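Second arm station: kit gallery and where the money goes

Notes from Wednesday, put up quick so everyone can see them before the order goes in. Bench two has been on the wish list since January. Prices are what we were quoted, VAT still to add.

Foseck grippers, one pair. Biggest line on the sheet at 3,549. Asked for a discount on two pairs, got a polite no. Lead time five weeks if we order before the end of the month, longer after. Want spare jaws in the same order, postage on its own is silly.

Tableware and utensils. Cheap, easy to forget, always runs out. Put down 198 for the year: bowls, cups, straws, long-handled things, mats. Buy mixed colours and finishes please, not a boxed set. Shiny handles as well as dull ones.

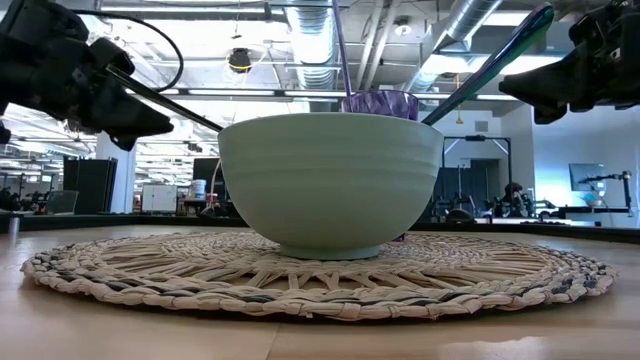

Mats want their own line really. Flat plastic ones are easy to wipe but they slide about, and we need texture too. Say a few of each and see. Same supplier as the bowls if poss, one invoice.

Cable and mounts. Nearly 702 once you add the clamps, which seems a lot for cable but the Flalow quote was higher and didnt include strain relief. Go for the longer lengths. Short ones were a false economy on bench one and we paid twice.

Table. Ospina do one in pale wood and one in grey laminate, same price. No strong view. Check the top is thick enough for the clamps before anyone signs, their drawing doesn't say.

Software seats. Foven licence is per station, so bench two means another one. Waiting on the renewal figure, left blank in the sheet for now. Don't guess it.

Not in this round: new lighting, second monitor, the nicer stools. Lighting can go in the spring bid. Stools can wait.

Still to do. Get the Ospina delivery slot (morning, the goods lift is booked after two). Confirm wether the gripper warranty starts on delivery or on first use. Ask about returns on unopened spares.

Comments by Wednesday lunchtime please, then the sheet gets locked and the order goes.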